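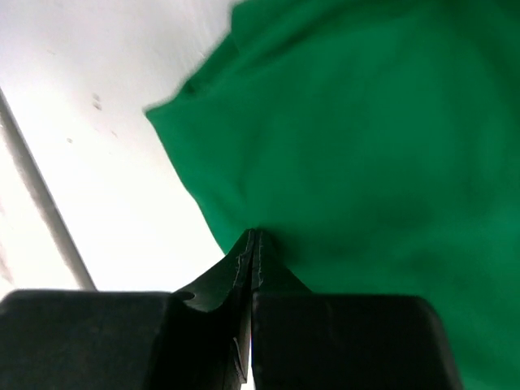
Rosalinda Agbayani signed her first commercial lease when she was 26, for a unit so narrow that two customers couldn't pass each other without one of them stepping into the fitting room. She now has 13 stores selling kitchen goods and table linens under the Clirnlow name, and in October she took over the lease on a 14th, a former shoe store on the main street in Bonville.

None of them is in an enclosed mall. Two used to be. Agbayani let both leases run out and moved the stores to streets nearby.

"The rent wasn't the problem so much as everything added to it," she said. "Common area charges, a marketing fund, required hours. I was paying someone to stand in an open store at nine at night, and the sales in that last hour didn't cover her wages."

The Bonville space is 4000 square feet, larger than she wanted. She usually looks for half that. The landlord, Branislav Mikuš, wouldn't divide it, and she spent most of the summer talking him down on the base rent in exchange for a longer term. They settled on seven years with a percentage clause that starts once sales pass an agreed level.

Mikuš owns four buildings on the same block. He said he had an offer from a phone carrier that would have paid more per square foot.

"They wanted a right to leave after two years," he said. "I have had that tenant before. You spend money on the floor and the lights, and then you have paper on the windows again."

Agbayani plans to use the front of the space for the store and the back as stockroom for the three locations closest to it. Until now those stores have been supplied from the company's warehouse in Briviria, with a truck going out twice a week. Rommel Evangelista, who runs the warehouse, thinks one weekly run to Bonville will be enough outside the holiday season.

"The stores order too much because they're afraid of running out," Evangelista said. "If the extra stock is 20 minutes away they'll order less. That's the idea. We'll see in January."

The company carries over 900 items, and Agbayani wants to bring that number down. She has already dropped small appliances, apart from hand mixers. Customers looked at them in the store and bought them elsewhere, she said, and returns were expensive to handle. Linens are the best-selling category and the one with the highest margin. Most of the table linens come from Ndung'u, a supplier she has bought from since the second store opened.

Asked about online sales, she was brief. The website accounts for a small share of revenue and she doesn't expect to put much more money into it. Orders can be picked up at any store, and most are.

"People come in for the order and they buy a dish towel," she said. "I'm fine with that."

Rowena Fajardo, the store manager hired for Bonville, is moving over from one of the older locations with two of her staff. She is hiring five more, mostly part time, and said applications have been slower than she hoped. Weekend shifts are the hardest to fill.

The fit-out is being kept simple. The old shoe shelving along the left wall will stay, repainted, and the carpet is coming up. Agbayani had wanted to open before Thanksgiving, but the electrical inspection was pushed back and she now says early December.

She isn't looking at a 15th store. The lease on her second-oldest location comes up next year, and she has told that landlord she wants a lower rent or a shorter term.

"I'd take either one," she said. "He hasn't called me back yet."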